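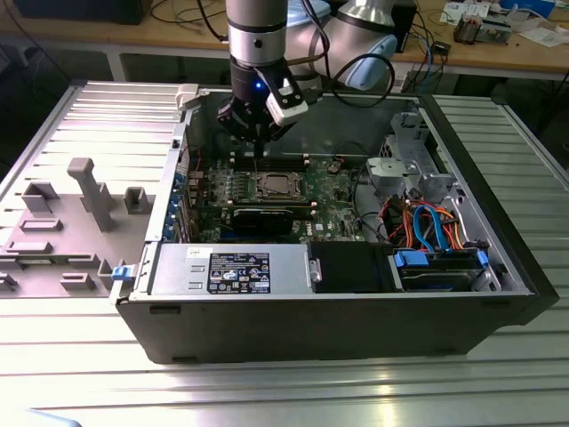 Section 4: Fitting memory in the tower

These steps apply to the Waldale office towers refurbished under the Skondero scheme. Read them through once before you start. Allow around 2 hours if you are also cleaning the case.

Before you begin

1. Shut the computer down and switch it off at the wall.
2. Unplug every lead from the back, including the network lead.
3. Hold the power button in for a few seconds.
4. Lay the tower on its side and take off the side panel. Put the panel down flat, well clear of your tools.

CAUTION: Do not open the power supply. There are no parts inside it that you can repair. If it is faulty, replace the whole unit (part 508).

Finding your way around
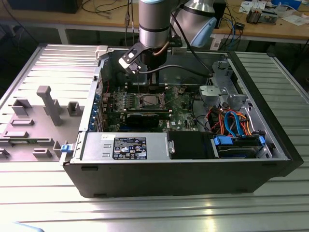
Figure 4.1. Tower on its side with the side panel off. The graphics card lies below the processor; the hard drive is held by blue rails.

The graphics card and the hard drive can stay where they are for this job. Leave the black air shroud in place too.

CAUTION: The processor is exposed at this stage. Do not touch the metal surface or rest anything on it.

Fitting the modules

5. Touch bare metal on the chassis, then take the new module out of its bag. Hold it by the ends.
6. Open the clips on the memory slot.
7. Line up the notch in the module with the key in the slot. It only goes in one way round.
8. Press down evenly on both ends until the clips close. If it will not go in, take it out and check the notch again.
9. Check that no cable has been pulled loose or is lying across the slots.
10. Refit the side panel, stand the tower up and reconnect the leads.

Note: The first start after a memory change can be slow. Wait for the screen to come on before pressing anything.

If the computer beeps and does not start, repeat steps 1 to 8. If the fault remains, fill in form 291 and send it with the tower to the Yakubu workshop in Jerorville.

Section last revised 2024-07-31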